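I stopped giving speeches at weddings a few years back, and I've been a much better listener ever since. What I hear, mostly, is people quoting. Somebody's uncle gets up with a glass in his hand and out comes the line about the arc, or the line about the content of something, or the one about the road in the woods, and everybody nods because they've nodded at it before. I nod too! It's a reflex by now.

My complaint is with how we teach the great sermons and speeches. We teach them in crumbs. My daughter came home last April with a worksheet that had eleven words from a sermon preached in 1743, and she was supposed to say what the preacher "meant." She's twelve. She wrote that he was probably tired. I thought that was a pretty good answer, given what she had to go on.

So I went looking for the whole thing, and the library in Drultdale had it in a fat brown collection that hadn't been checked out in ages. The sermon runs almost 200 minutes if you read it out loud at the speed I talk (I tried, over a couple of evenings, with the dog for a congregation). And the famous line is in there, sure, but it comes after a long stretch about debt and bad harvests and a neighbor who moved a fence. He's mad about the fence. He comes back to it 3 times. By the time he gets to the pretty sentence you know who he's looking at in the pews, and the sentence has teeth.

Take it out and put it on a mug and what have you got? A nice thought. You could sell insurance with it.

Tâm Vương, who ran our Thursday reading group in Bernport before she moved away, used to make us read the dull parts twice. Shivam Negi hated this and said so every week. His argument was that a good line earns its freedom, that ordinary folks have always carried off the bit they needed and left the rest behind, and who are we to send them back for it? I used to think he was just being lazy – he did skip a lot of the reading – but I've come around partway. My grandmother had about six lines of scripture and she ran a whole household on them. I wouldn't have dared ask her for context.

Still, she'd sat through the sermons. That's where I get stuck with Shivam's side of it. She had the long version somewhere in her bones from all those mornings on a hard bench, and the short version was a handle for picking it up. My daughter got the handle with nothing on the end of it.
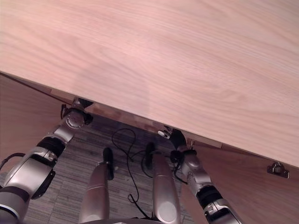 A wooden table and the space underneath.

I'd like to see a school try it the other way around. Pick 2 speeches for the whole year. Read them start to finish, out loud, taking turns, fence and all, and let the kids get bored and fidget. Then ask them which line they'd keep. I bet half of them wouldn't pick the famous one, and I'd love to hear why.

My daughter, by the way, is now on page nine of the fat brown book. She says the man with the fence had it coming.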